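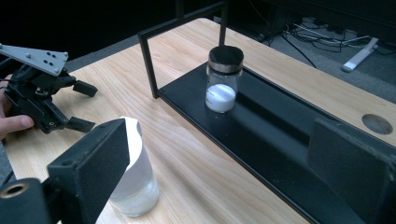

Home Kitchen Laundry Workshop Ask Us Archive

Getting Marks Off a Wooden Table

Every table in my house has a ring on it somewhere. The one in the kitchen has several, arranged a bit like the Olympic logo, and I have stopped blaming the guests.

First, work out what color the mark is. White or cloudy means moisture in the finish, and you have a decent chance. Black means water got down into the wood, and you have a weekend.

For white rings, lay a clean cotton dish towel over the spot and go over it with a warm iron, no steam. Empty the iron first. I once skipped this part and turned one ring into a small lake. Two or three seconds, lift, look, repeat. If it's fading, keep going. If it smells like a hot crayon, quit.

No iron? Plain mayonnaise, left on overnight. It sounds like something off the back of a 1950s cracker box, but the oil does creep in. Wipe it off before breakfast, or somebody will ask questions.

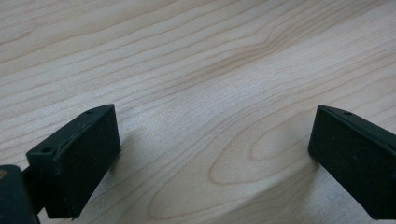

Sticky residue from price tags comes up with a little cooking oil on a rag. Rub with the grain, wait ten minutes, wipe, then wash with a drop of dish soap in warm water. Keep the scouring pad in the sink where it belongs.

Scratches depend on what's under them. On solid wood you can sand lightly with 200 grit and refinish. On veneer, put the sandpaper down and get a wax stick — the layer is thinner than your patience, and once you're through it you own a piece of very expensive plywood. I use the Karkau sticks because the hardware store in Presham has a whole bin of them. Buy one shade lighter than you think and one shade darker, and blend.

Black stains are a job for oxalic acid, gloves and an open window. Read the label twice. Bare wood only, so the old finish has to come off first, and yes, you will end up doing the whole top.

As for prevention, coasters. I own about 4 sets. They live in a drawer, in beautiful condition.

Next month: cloudy drinking glasses, and whether vinegar deserves its reputation.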